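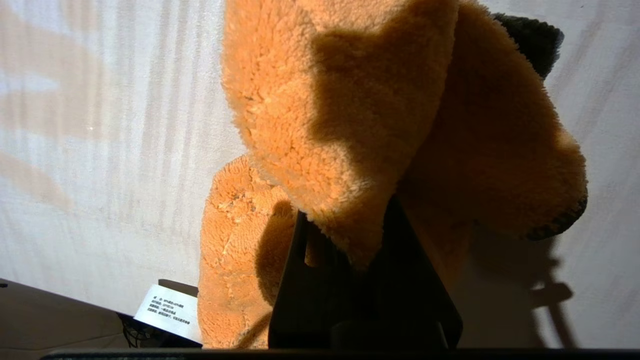 Caderno da oficina de têxteis — entrada de 30 de setembro de 2018

Assunto: peluche laranja de pelo encaracolado, avaliação antes da limpeza

Registo efetuado por Idalina Vieira, com conhecimento a Aksel Hedegaard.

A peça deu entrada sem ficha de composição. O pelo é denso, em tufos, de cor tangerina, com um remate estreito cinzento-escuro a acompanhar a orla da parte superior. Existe ainda um tecido quase preto, de textura semelhante à do pelo laranja. Até se confirmar a natureza das fibras, a peça será tratada como mista e o cinzento como corante suspeito.

Na parte inferior observa-se uma zona mais clara, com o pelo achatado e pequenos pontos pálidos. Fica por determinar se se trata de desgaste ou de resíduo. A colega Auður Dalsgaard inclina-se para resíduo de detergente; mantenho reservas e prefiro ver uma fibra à lupa antes de decidir.

Procedimento previsto:

Ensaio de solidez da cor com cotonete humedecido, primeiro no remate, depois no laranja. Se houver transferência, suspender e informar Aksel Hedegaard.

Aspiração com rede de proteção, na potência mínima.

Limpeza local com 300 ml de água desmineralizada e o produto Welo na diluição habitual da oficina. Não mergulhar a peça.

Secagem em tabuleiro perfurado, sem ar quente. Abrir os tufos com os dedos — a escova fina desfaz o encaracolado, como se verificou em julho com a manta da Ladefoged.

Pesagem antes e depois, na balança de 2000 g.

Pendentes: pedir a Frida Sveinbjörnsson linha cinzenta para eventual reforço da costura; repor os cotonetes, caixa de 100.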